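Recording two-handed demos for the Kelidton set, quick version

Jacinto Robles asked for this twice so here it is. Goal is 20 good episodes per task. Ours has 3,714 total now.

1. Set up
Black cloth behind, dark table. Head camera on. Props in reach of both hands.

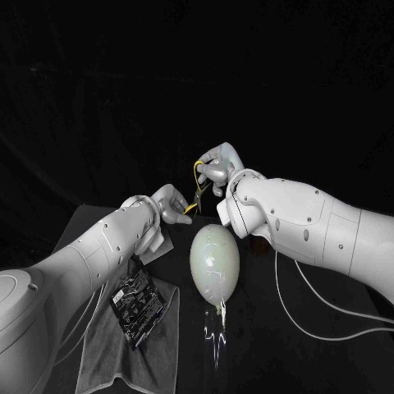
Pick tasks where both hands matter. Scissors are great for that, yellow handles show up well agianst black and they're hard to hold. Start recording before the first reach.

2. Go slow near contact
Hands close together = most crashes. Pause, then close fingers. Watch the cables too.

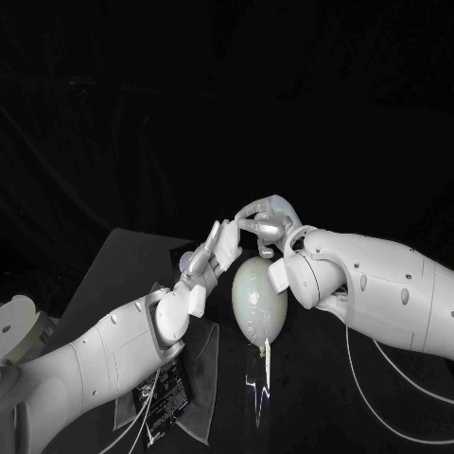
3. Soft stuff
Bags and film change shape every time. Good, keep it. Don't smooth anything out between takes.
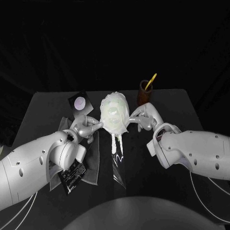 Both hands on the bag, cup and straw behind.

4. Label right away
One line per episode, what each hand holds. "left: black plastic, right: yellow stick" is enough. Dropped it? Keep the file, tag it fail, dont delete.
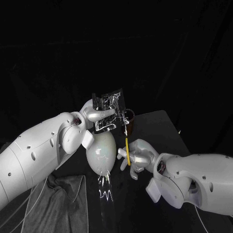
Two hands, two different objects. Label both.

5. Upload
Before 2 pm or it waits for the night job. Ask Braulio Huerta for the folder.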